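Home | Opinion | Machines | Archive | Write to us

Showing is not teaching

Every few months a firm tells us that anyone can now train a robot. You pick up a hand-held gripper, you tidy some odds and ends, and the machine learns from the recording. Grondetti says so, Bundimance says so, and the talk I sat through in June said it for 38 slides.

I don't doubt that the recording part works. I doubt what is supposed to follow. 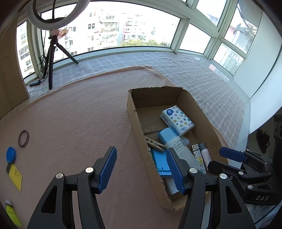
Blue finger pads at the cardboard box, tissues and a clothespin inside.

A person with a gripper in the hand is still a person. I know a tissue pack will give when squeezed and a lighter won't, and I know it before I touch either. What gets stored is where the fingers went. The knowing stays with me — and I'm the costly bit they hoped to do without.

Supporters answer with quantity. The Prondcombe project boasts of 740 showings of one packing job. Fine, but how many were on a different table, or done by someone left-handed, or fumbled and kept in anyway? I asked 3 times and got the same leaflet. 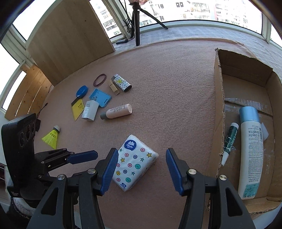

Rubber bands, a lighter, a shuttlecock and other bits, with the box to the right.

Look at how much judgement sits in a spread like that. Which goes first? Does the bottle lie down or lean? Ask seven people and you'll get seven boxes, all of them acceptable. Average those and I'm not sure you have a box at all.

Wei, the one outfit I've some time for, at least publishes its failures. I'd like the rest to do the same before they sell me a helper for the kitchen.

Related
Who checks the warehouse arms?
Remote control by another name
The price of a folded shirt

Contact | Copyright, all rights reserved | Back to top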